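Lalholm Packing Counter Guide
Section 5: Packing in Paper Carrier Bags
Issued by Vindholm Store Services. Effective July 1, 2024.

5.1 Scope

This section applies to all goods handed over in brown kraft paper bags with twisted paper handles. It replaces the packing instructions issued in November. Rigid cartons and padded mailers are covered in Section 13.

5.2 Preparing the bag

1. Clear the tabletop and wipe it dry. Paper bags must not be opened on a damp surface.

2. Take one bag from the Gratell dispenser and unfold the base completely. Press the bottom flat from the inside with an open hand.

3. Stand the bag upright near the middle of the table. Both handles must point up, and the opening must be clear. Light creases in the front panel are acceptable.

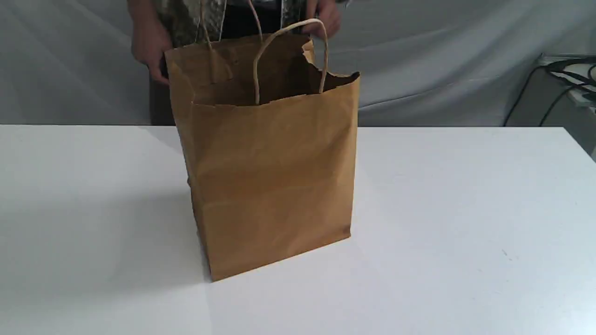 4. Inspect the rim on all sides. Pay particular attention to the upper edge of the back panel, where tears are easily overlooked from the front.

5. Pull each handle upward with light, even force. If either end moves in its mount, remove the bag from use.

CAUTION: A bag with a torn rim may be used for practice packing only. It must not be issued to a customer, and it must not be repaired with tape.

5.3 Loading

1. Place heavy, flat items on the base first. Distribute the weight evenly between the front and back panels.

2. Hold clear plastic containers around the middle and confirm that the caps at both ends are closed. Bring the container to the rim and lower it into the opening. Do not drop items from above the handles. 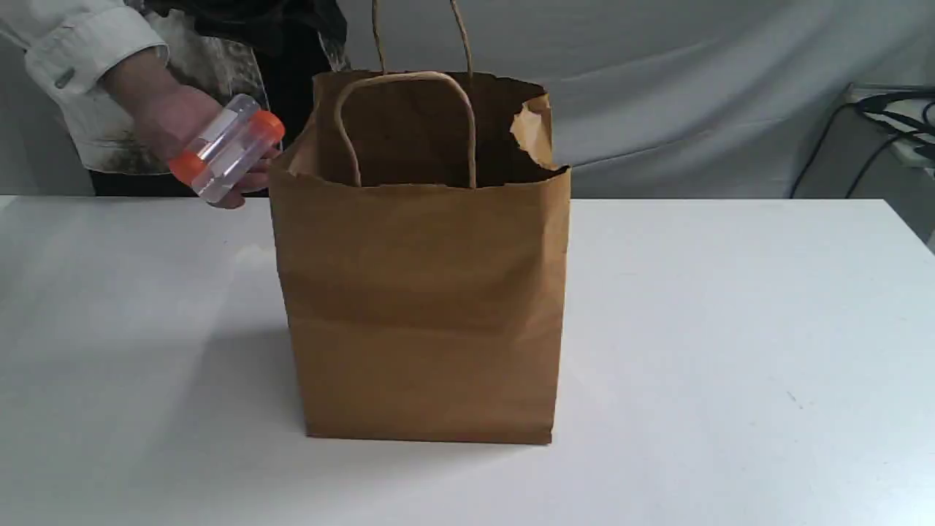 Cylindrical items should be placed upright wherever the height of the bag permits. If a container must lie on its side, set it parallel to the longer side of the base and place a soft item next to it to prevent rolling.

3. Stop loading when the contents reach the folded band of the rim. Use a second bag for any remaining items.

NOTE: Item codes 198 and 201 (glass) require a sleeve before loading. Sleeves are kept in the Heiskanen drawer unit under the counter.

5.4 Keeping the work area clear

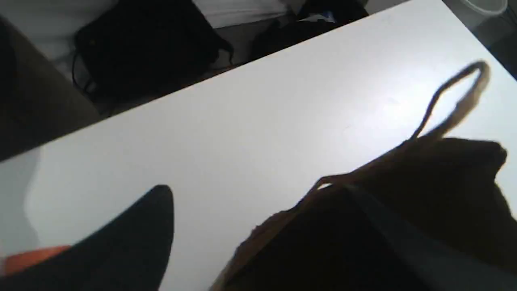 Staff are responsible for the table and for the floor next to it during the entire shift. Personal belongings must be stored away from the packer's walking path. A backpack on the floor beyond the far edge of the table presents a trip hazard if its straps are looped outward – tuck them under before work begins. Report blocked walkways to the shift lead, Jucélia Pacheco.

5.5 Handover

1. Bring the two handles together above the opening.

2. Grasp both handles in one hand and lift the bag slightly to test the load. Support the base with the other hand if the bag feels heavy.

3. Set the bag down and release the handles once it stands on its own.
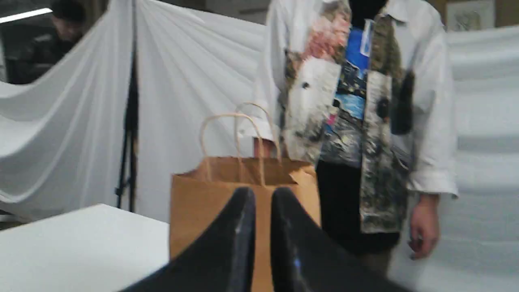 Figure 5-4. Paper bag with the handles gathered at the top.

4. Turn the front panel toward the customer and confirm the order number aloud.

Questions concerning this section should be directed to Nelli Eskola, Counter Procedures.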